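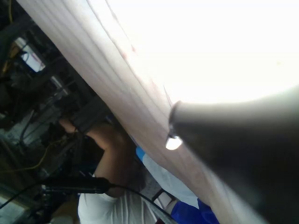

Osville's mask order, and the numbers behind it

OSVILLE – The county wants indoor masks back in clinics and nursing homes from October, and it says the case for doing so is settled. I have read the 13 pages it put out on 20 July 2024, and I am not so sure.

Start with the forecast. Health officials expect between 2,000 and 3,000 respiratory infections over the winter. Last year's forecast used the same range, and the county never published the final count. Asked for it, a spokesman sent me the forecast again.

Fiona Cruickshank, who runs the Votolby nursing home, supports masks but has her doubts about the order. "They want 100 percent compliance and won't say who checks," she told me. "Is it my night nurse?"

The order leaves that to each site. It also leaves out Sevley, where the hospital answers to a different board – a patient moved between the two towns would cross from one rule to another.

The board votes next month. Its chair declined to comment.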